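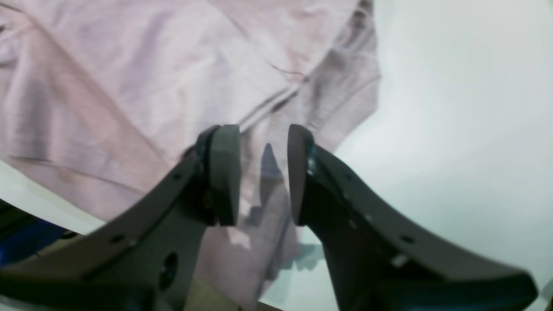

Knits on a Flat Surface: Handling, Folding and Storing Jersey Garments

Speaker notes, Dulonbridge Textile Care Series
12 April 2018
Speaker: Lejla Softić
Chair: Bohdana Bilyk

Opening (slide 1)

Thank the chair and the Dulonbridge program office. Welcome staff from the Nirner and Georgiev sites, who are joining this series for the first time.

State the subject plainly. The talk concerns light knit garments from the moment they reach the work table to the moment they go into the drawer or box. Washing and stain treatment were covered in December by Xóchitl Ponce, and her handout is still available at the front desk.

The pink garment on the opening slide looks like a knit or jersey shirt. Leave the slide up while people find their seats. Point out the soft folds and the faint diagonal seam, and ask the audience to keep both in mind for the section on seams.

Why the surface matters (slide 2)

Sorting at Dulonbridge is done on white surfaces. A white surface shows lint, loose thread and transferred dye at once. It also makes the outline of a pale garment easier to follow than a patterned or wood-grain table does.

The surface should be wiped and fully dry before the first garment is laid down. Check the edges of the table by hand. A rough edge will catch a knit long before it troubles a woven cloth.

Mention the complaint from the Georgiev site that white tops show every mark. The position of the program office is that this is their purpose.

How jersey behaves (slide 3)

Jersey is built from loops. It stretches more across its width than along its length, and it relaxes when left alone. A shirt pulled flat by its hem will look correct for a moment and then draw back in.

Staff trained on shirts and table linen tend to use too much force. Ask them to lay the garment down, wait briefly, and then smooth it with an open palm from the center outward. No tugging at the corners.

Pale colors show creases mainly through shadow. Look across the cloth from a low angle when checking.

[Pause. Pass the two sample swatches along the rows, the plain jersey first and the rib second.]

Seams and thread (slide 4)

Return to the opening slide for a moment. Near the top of the garment there is a thin dark reddish line that looks like a stitch or a thread. The correct response on the table is the same in either case: stop and look before touching it.

If it is a loose thread lying on the surface, lift it away with tweezers. If it is attached at both ends, leave it. If it is attached at one end only, trim it and record the garment on the repair sheet. A thread that belongs to a seam must never be pulled, as one tug can gather several inches of cloth.

Seams are also the best guide to whether a knit has twisted. On many shirts the side seams should run straight from underarm to hem when the garment is laid flat. Where a seam wanders across the front, first make sure the garment is simply not bunched or turned. Only then describe it as twisted. Velimir Nikolovski reviewed 388 repair sheets from the Nirner site, and 29 of the garments marked as twisted needed only to be laid out again.

Thick places (slide 5)

Wherever cloth has bunched into several layers, open the layers before folding. A fold made over a bunch leaves a hard ridge, and the ridge will hold through storage.

Work from the thickest area toward the thinnest. Slide the fingers under the top layer and raise it. Pinching the surface and pulling sideways leaves small peaks in the fabric that are slow to settle.

The standard fold (slide 6)

Demonstrate with the practice shirt. Speak slowly here and repeat the third step.

1. Lay the shirt face down with the neck away from you.
2. Smooth from the center outward.
3. Fold one side in to the middle of the shoulder and lay the sleeve back along the fold.
4. Repeat on the other side.
5. Bring the hem up to just below the neck in two even turns.
6. Turn the shirt over and square the edges with both hands.

[Invite one person from each site to try the fold. Allow 15 minutes in total.]

Storage (slide 7)

Knits are stored folded. Hangers distort the shoulder, and the Lurow storage room no longer provides hanging space for them. Keep pale garments apart from dark blue, black and red ones until all have been washed at least once. Stacks should be low enough that the bottom garment can be taken out without dragging.

The Lurow room holds 2,000 folded pieces. Ankica Nikolovski keeps the shelf plan, and requests for additional space should go to her in writing.

Questions (slide 8)

Expected topics: steaming, cedar blocks, and whether children's sizes require a different fold. They follow the same fold with one turn of the hem.

Remind attendees to return the swatches and sign the attendance list before leaving the room.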